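How Does a Robot Learn to Pick Something Up?

Try this. Put a grape on the table and pick it up. You didn't have to think about it. Your eyes found the grape, your hand opened the right amount, and your fingers stopped squeezing before the grape got squashed.

A robot can't do any of that until it is taught. At the Warness lab, a group of researchers wanted to find out the best way to teach it.

The old way

For a long time, people wrote down every move a robot should make. Go forward this far. Go down this far. Close the gripper. A gripper is the robot's hand, and many grippers have just two fingers.

This works well in a factory, where each part arrives in the same spot every time. It works badly in a kitchen or a bedroom. If somebody moves the cup, the robot reaches for the place where the cup used to be.

The new way

The Warness team used a method called learning from demonstration. "Demonstration" means showing someone how to do a thing. A person steers the robot through a job, such as lifting a small object off a table. While this happens, a computer saves two kinds of information: what the robot's cameras see, and how the robot's arm and fingers move.

Then the person does it again, with the object in a different place. And again. The team collected 3,715 demonstrations for their project, which they named Zomova.

After that, a computer program goes through all of them. It looks for patterns that link the pictures to the moves. If the object is on the left in the picture, the arm usually goes left. If the object is between the fingers, the fingers usually close. The program is never given these rules. It has to work them out from the demonstrations.

A question to test

The researchers had a question. Does it help to put a camera on the robot's wrist, or is one camera looking at the whole table enough?

A camera far away sees everything, but small things look tiny, and the robot's own arm can block the view. A camera on the wrist travels with the hand. It sees less of the table, but it gets a close look at the thing the robot is reaching for.

To find out, they trained two programs. One learned from the table camera only. The other learned from the table camera and the wrist camera together. Each program got 300 tries at picking up small objects, and the objects were put in the same places for both. That made it a fair test. If one program had been given easier places, the scores would not mean much.

What the wrist camera sees

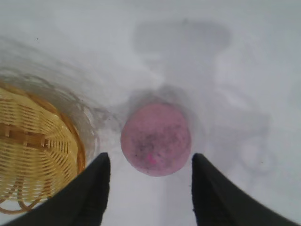 But doesn't the robot know it's looking at a ball, Karunaratne asked after reading about the project. It doesn't know it the way you do. To the program, a picture is a grid of numbers, one set for each dot of color. The round pink shape between the two black fingers is a patch of numbers that differ from the white around it. The gray shadows are numbers too, and the program has to learn that a shadow is not something to grab.

What they found

The program with the table camera alone missed 90 times out of 300. The program with both cameras missed 30 times. Most of the misses it still made came when an object was close to something else, such as the side of a basket.

The team tried the test again with a second robot arm, called Dranarov, and the program with two cameras did better there as well.

They don't yet know if the same thing would happen with big objects, or with soft ones like socks. Those tests are next.

Words to know

Gripper: the part of a robot that holds things.
Demonstration: showing how a job is done.
Fair test: an experiment where only one thing is changed at a time.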